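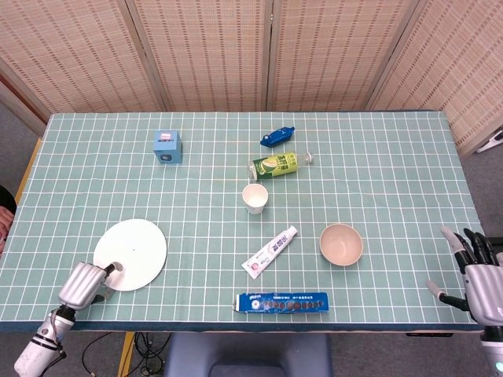 Softball under lights at last as Posik Park gets its opening night

5 October 2026

I've been going to softball at Posik Park for more summers than I care to add up, and in all that time the last game of the evening has finished the same way: somebody squints at a pop fly, loses it against the trees, and the umpire calls everybody in. Well, no more of that! The floodlights went on for a proper league match on Saturday night and I was there with a flask, a blanket and a very overexcited nephew.

The match was Nirkero against Jayasinghe Rovers, which was a good pick for an opener because the two clubs have shared the ground for years and can't stand losing to each other. Nirkero won it 7-4. I'd love to say it was closer than that, and for five innings it was, but then the Rovers pitcher walked the first two batters in the sixth and the next one hit a double into the left-field corner that I think is still rolling.

The gate was 355, the best the ground has had for a league game. The old record stood at less than half that, and it was set on a day when the ice cream van was giving out free cones, so I'm not sure it should ever have counted. There was a queue for chips right through to the fourth inning (I missed a home run standing in it, and yes, I'm still cross).

The lights themselves are on six poles, three down each side, and they're much whiter than I'd expected. Players I spoke to afterwards were split on them. The outfielders loved them. The Nirkero catcher told me she could pick up the spin on the ball better than she can on a dull afternoon, but the Rovers shortstop said there's a patch behind second base where two of the lamps cross and the ball sort of winks at you. The club says a fitter is coming back this week to tilt one of them down a bit, so that should be sorted before the next game.

Now, the money. The whole job was paid for by a grant from the council, a chunk from the shirt sponsor, Pesix, and a fundraising drive among the members that was meant to bring in £2000 and ended up at £2238. Most of that came from the sponsored run round the bases in the spring, which I took part in and would rather not discuss. The extra £238 is going on new netting behind home plate, where there's been a hole big enough to put your head through for as long as I've been watching.

Some of the neighbours on the lane weren't keen when the plans first went up, and I do understand it, as their bedrooms look straight over right field. What's been agreed is that the lights go off at half past nine whatever the score, and there'll be no more than 18 floodlit dates in a year. On Saturday the last out came with a quarter of an hour to spare, and the car park had pretty much cleared by the time the switch was thrown. Going dark all at once like that made a few of the little ones shriek, mine included.

I do have one grumble. The scoreboard is still the old wooden one with the hanging numbers, and the lights don't reach it. From the far bank you couldn't read a thing after the third inning, and people kept shouting across to ask the score. A couple of lads in the end shone their phones at it, which worked fine until one of them went off for a burger. There's talk of a small lamp on a bracket. Please, somebody, buy the bracket.

The other bit of news from the night is that the autumn league will run right through into November this year, where it used to pack up as soon as the evenings drew in. Games will be on Saturdays with a seven o'clock start, and the junior sides get the field first, from five. Nirkero have the next one at home too, and Jayasinghe Rovers get their chance at revenge on the final weekend, by which time I'm told their first-choice pitcher should be back from a sore shoulder.

Entry is three pounds, under-twelves go in free, and you can pay by card at the gate now, though the machine was having a bit of a sulk on Saturday so I'd bring some coins. Wrap up warm, too. It gets properly cold on that far bank once the sun's gone, and the metal benches are no help at all. The side gate by the bus stop stays locked on floodlit nights, so you'll need to come in through the main car park.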